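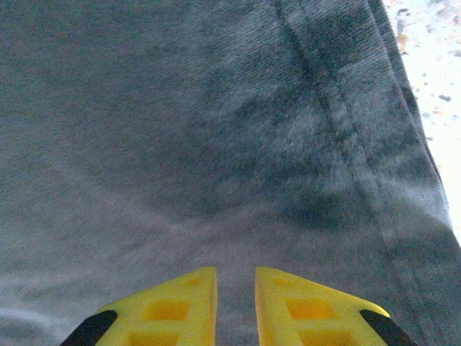

Selonus wireless charging stand review: two months on my nightstand

Posted September 5, 2018

I held out on wireless charging for a long time. My phone supports it, my sister's phone supports it, everybody at work had a little round puck on their desk, and I just kept plugging in a cable every night like it was 2009. Then my charging port got flaky. You know the kind of flaky I mean – it only charges if the plug is leaning a little to the left and nobody in the house breathes. I cleaned it out with a toothpick, tried three different cables, got another week out of it, and then gave up and bought the Selonus stand.

I've been using it every night since early summer, so I think I've got a pretty good feel for it now. Short version: I like it a lot, I'd buy it again, and there are a couple of things that bug me enough that I'm going to complain about them at length.

What you get

The stand comes in a plain little box with the stand itself, a USB cable and a folded sheet of instructions in very small print. No wall plug! I really wish companies would stop doing this. I already had a fast-charge plug from my old phone so I was fine, but if you only have one of those tiny cube plugs, be warned that it will charge slowly, and you'll think the stand is broken. A bunch of the one-star reviews I read before buying sounded exactly like this problem. Check the numbers printed on your plug before you send anything back.

Setup took about as long as it takes to find a free outlet. Plug it in, a small light blinks, put the phone on it, the light goes steady. That's all there is to it.

Living with it

It's a stand, so the phone sits up at an angle, and for me that made the whole purchase worth it. I can see the clock from bed and I can read a message without picking the phone up. It also works with the phone sideways, so I've watched many an episode of something dumb while folding the laundry on the bed.

Lining the phone up is easy. It sits on a little ledge at the bottom and pretty much finds its own spot. I had borrowed a flat pad from a friend before this (an Akwood, the slim one) and I kept waking up to a half-dead phone because I'd set it down half an inch off center in the dark. In two months the stand has done that to me exactly once, and that time I had a cat to blame.

My case is one of those medium-thick rubbery ones, and the stand charges through it fine. It does not charge through the wallet case I used to have, the one with cards in the back. Don't even try that, by the way. Take your cards out, especially anything with a magnetic stripe. And if you have one of those metal plates stuck on for a car mount, it has to come off as well.

Speed

I'm no lab, I just wrote things down on a pad for a few nights. My old fast cable could take the phone from nearly dead to full while I made dinner and cleaned up. The stand wants most of an evening. Overnight it makes no difference at all, it's always at a hundred percent when the alarm goes off. For a quick boost before you head out the door, though, wireless is still the slow option, and this one is no exception. In a 15 minute shower I get just enough to stop worrying.

I compared it one weekend with the Pradico, which my coworker Darragh Keogh swears by and was nice enough to lend me. The Pradico was a little quicker, and it has a fan in it. A fan! It's quiet, but in a dark bedroom at one in the morning it's the only thing you hear. On an office desk I'd probably pick the Pradico. Next to my head, no thank you.
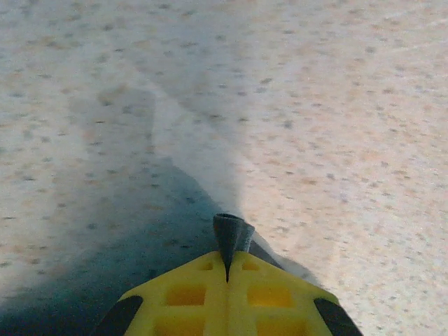
The Selonus makes no noise that I can hear, and it gets warm but never hot. The phone gets a bit warm too, a little more so with the case on. I did once get the message about charging being paused until the phone cooled down, but that was in July during the heat wave with the window open and no AC, and I was pretty much paused myself.

Battery wear

Several people asked me if leaving a phone on the charger all night is bad for it. I'm not an expert, but here's my thinking. A typical phone battery is usually rated for something like 500 full charge cycles before you really notice it fading, and topping off from 60 percent only counts as part of a cycle. Heat is the bigger worry. So I keep the stand out of the sun and off the blankets, and beyond that I've stopped fussing. I replace my phone every few years anyway.

If you're a worrier, turn on whatever battery saver settings your phone has, and take the case off at night.

What bugs me

The light. Oh, the light. It's blue, it's bright, and there's no way to turn it off. It stays on the whole time the phone is charging. For the first week I slept with a sock over the front of the stand, and then I put a piece of black electrical tape on it, which took care of the problem but looks like I'm hiding something.

The cable is also too short. Mine barely makes it from the outlet behind the bed to the top of the nightstand, and since the plug on the stand end is the older micro USB kind, I couldn't just swap in the long cable I use for everything else. I ended up ordering a longer one. Be a little careful here, because the first replacement I tried was a bargain bin thing and it dropped the stand down to slow charging. The second one was thicker and works fine.

And the rubber feet pick up dust like crazy. After a couple of weeks the stand starts to slide around when you pull the phone off. A wipe with a damp cloth (unplug it first) brings the grip right back, but you do have to remember to do it.

If it stops charging

I've had to do some minor troubleshooting, so I might as well pass it along. If your phone sits there and nothing happens, lift it off, wait for the light to go out, and set it back down. If the light blinks and won't go steady, there's usually something between the phone and the stand, or the phone is sitting too high because the case has a lip at the bottom. Unplugging the stand from the wall for a minute fixed it the one time that nothing else did. And restart the phone! I always forget that one, and I always feel silly afterward.

Should you get it?

If you charge overnight and you want to see your screen, yes. If your port is dying like mine was, yes, and it's a whole lot cheaper than a repair. If you mostly charge in quick bursts during the day, stick with a good cable for now, or look at the Pradico if you don't mind the fan.

I'm hoping they bring out a version with a light you can switch off. There are usually decent sales in November, so if you're not in a hurry, you could wait until then and see what the price does. I've already told my sister she's getting one, with a strip of tape included.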